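3.2 Handling Tasks at the Towel Station

The station at the Plendaria laundry was the last in the building where every piece was handled by a person. Before the change, workers picked each towel out of the load, found a corner, shook the towel out and passed it on for folding. The robot now takes the first part of that work. It has to find a corner in whatever position the towel lands and close both fingers on it, as it does with the orange towel in the next picture. Terry cloth is forgiving in this respect – the loops give the fingers something to hold – but borders and trim behave differently from the body of the cloth. 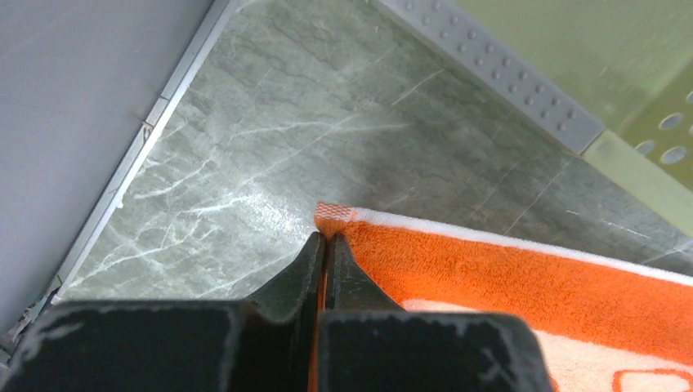 3.3 Changes in the Workers' Tasks

We interviewed staff before the robot was installed and again in September. Most said they lifted less and watched more. Sorting by size and print stayed with the workers, as did the final check for stains. Lougher's earlier study of the Fevton plant found a similar split, with 60 of 96 respondents saying that their main task was now to step in when the machine stopped.

Printed towels came up often in the interviews. Under the old routine, a worker turned a towel the right way up without thinking about it. The robot holds whatever part it has gripped, so lettering may hang upside down (Figure 4), and turning it is left to the person at the folding table. Two workers called this a new job – small, but repeated all shift – and asked that it be counted in their hourly targets. 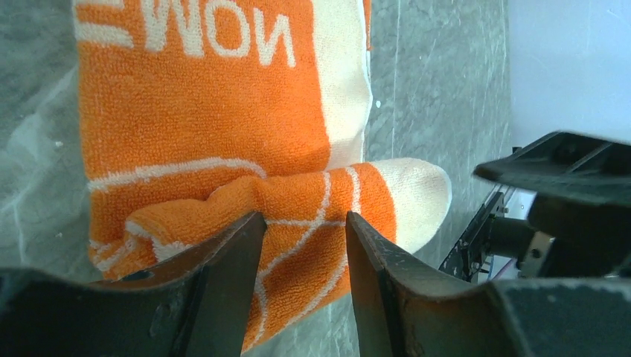
Figure 4. Printed terry towel hanging with its lettering inverted, a bunched fold held between the gripper fingers.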